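Print this page | E-mail this to a friend

Setting House Rules for a Hand-Held Gripper Station

If you have more than one person collecting demonstrations with a hand-held gripper, you need house rules. I love this part of the job! A good page of rules taped to the wall has saved us more retakes than any new piece of hardware, and writing one takes an afternoon. These are the steps we follow at Grakham, and most of them will carry over to your bench with small changes.

1. Start with the surface

Pick one table and one mat and write both down. Our rule says the mat stays put for a whole session, even if it looks crooked to you. Crooked is fine. Moved halfway through is a headache, and Vilmos Gál once spent a Wednesday sorting 153 clips by mat position so the rest of us would believe him (we do now).

Mats with a repeating pattern deserve a line of their own. Stripes and dots give the camera plenty to hold on to, but one stretch of pattern can look a lot like the next, so try your tracking on the mat before you approve it. Leave some plain tabletop showing too.

2. Agree on a starting pose

Every recording begins the same way: fingers open, both tips in view, nothing between them. Hold still while you count to three, then go. New people always want to rush this, and I get it, the fun bit comes next! Make the pause a written rule anyway.

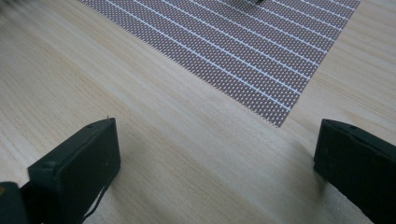
Reading time: 3 minutes

Fingers spread, bare wood in the gap, the corner of the mat up ahead. When you write your own starting pose rule, put it in words that plain. "Neutral position" means something different to everyone who reads it.

Cables get a rule as well. Before each take, check that no cable can swing between the fingers or snag when they close. Tug it gently, open and close the gripper all the way, and look again. If it catches, stop and reroute it, and log that you did.

3. Decide what counts as a bad take

Write this list before you record anything. Ours is short:

- a hand comes into the work area after the start
- a fingertip leaves the view while it is holding something
- the mat or the table moves
- the operator stops to think for so long that you can hear them thinking

Bad takes are marked and kept. Please don't delete them! Our Wynne set has 1753 takes in it, good and bad together, and the bad ones have been wonderful for testing our filters.

4. Put safety on the same page

A hand-held tool feels harmless next to a full arm, and that is exactly when fingers get pinched. Power off before you change a fingertip. Keep long sleeves and lanyards out of the way. If your gripper will later be mounted on an arm, that arm needs its own risk assessment, done by someone qualified to do it. The house rules don't cover it and should say so in bold.

5. Test the rules on a stranger

Give the page to someone from another team and let them run a session with no help. We borrowed a person from the Fomus project, kept quiet (hard for me) and wrote down each question she asked. Every question became an edit. Then put a version number at the top, date it, and throw out the old copies, including the one in the drawer.

Go through the page again whenever the tool or the table changes. We're on version 3 and I already have notes for the next one.

14 shares | 3 comments

We use cookies to remember your settings. By staying on this site you accept our cookie policy. OK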